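Feb 12, 2025

I have now kept a written record of the damp in the back bedroom at Drulness for two winters. This post covers what was measured, what was changed and what I would do differently. It is longer than the last one.

The room is on the north-east corner. It has two outside walls, solid brick, plastered directly, with no cavity. The window is a double-glazed unit of unknown age with no trickle vent. The radiator sits on the inside wall, which is the wrong place for it, but moving it means lifting the landing floor and I have no wish to do that.

## The readings

I use two hygrometers. One hangs at head height by the door, the other sits low down in the outside corner, behind where the wardrobe used to be. Both were checked against a salt jar before the first winter and again last September. The salt test is simple: damp table salt in a sealed box, wait a full day, and the air inside settles at 75 per cent relative humidity. The door unit read slightly high both times. The corner unit was near enough to leave alone.
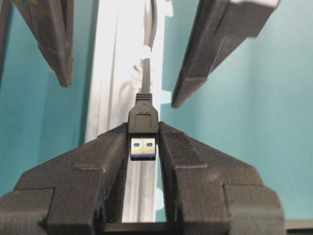

The log goes into a spreadsheet with columns for time, air temperature, humidity, wall surface temperature and a note. Wall temperature comes from a cheap infrared thermometer, always aimed at the same pencil cross above the skirting. Emissivity is fixed at 0.95, which suits painted plaster well enough. From air temperature and humidity the sheet works out the dew point, and from that the margin between dew point and wall.

The margin is the only column that matters. A room can sit at 60 per cent all winter and come to no harm if the walls are warm. The same air against a cold corner will grow mould, and it will do so well before any water is visible. Last winter the corner margin was often under 2 degrees before breakfast. At the door it was never a concern.

## What was changed

In order of cost, cheapest first:

- Wardrobe moved to the inside wall. Still air behind furniture lets the wall drop several degrees below the rest of the room, and this alone improved the margin more than I expected.
- Bedroom door left open overnight, heating set lower but for longer. The old pattern of two short bursts warmed the air and did very little for the brick.
- Washing dried elsewhere. It now hangs in the utility room with the extractor on.
- Gutter joint on the north side resealed. Jarrah Mahuika came over from Kilport with the long ladder and found the joint had opened up behind the bracket, where it cannot be seen from the ground. The brick below it had been taking rain for an unknown length of time.
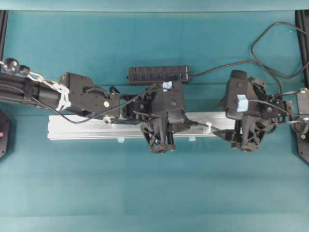
## Condensation or penetration

The gutter confused matters, and I should have looked at it first. Condensation and penetrating damp can leave much the same mark on paint. The difference shows in the log if the notes are kept properly. Condensation follows cold, still nights. Penetration follows rain from a particular direction, with a delay while the water works through the wall. I had 173 entries before I thought to add wind direction, so the first winter's data is of little use on that question.

A pin meter does not settle it either. These meters are calibrated for timber, and on plaster the figure is only good for comparing one spot with another. Salts in old plaster will push it up as well. I treat it as a way of drawing a map of the wall, and ignore the number itself.

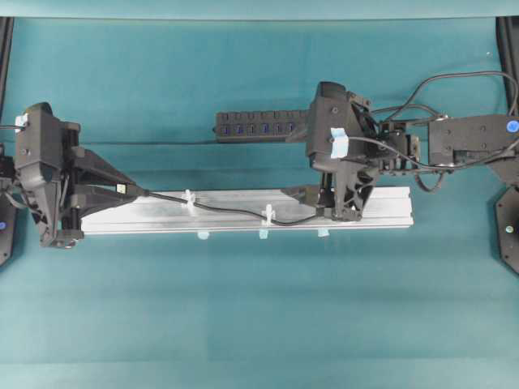 Background ventilation is the next job. The Dodlow guide I was lent recommends a trickle vent in the window head, sized to the floor area, and I have no argument with that in a newer frame. Mine has a narrow head section, and I am reluctant to rout through it without knowing what is inside. Window and door sections are often full of chambers and channels that do not show from the front. Cut into the wrong part and you may open a drainage path into the room. The alternative is a core-drilled wall vent with a baffle, on the sheltered side. It costs more but leaves the window alone.

I have asked Tamihana for a price on the wall vent, including making good. If it comes in above what I would pay for a small extractor with a humidity switch, I will fit the extractor.

## For next winter

Log wind direction from day one. Log rain too, even if only as yes or no. Take the wall reading before opening the curtains – the reading shifts within minutes once the room is disturbed. The corner has been washed down and left unpainted for now, so that any new mark can be dated against the sheet.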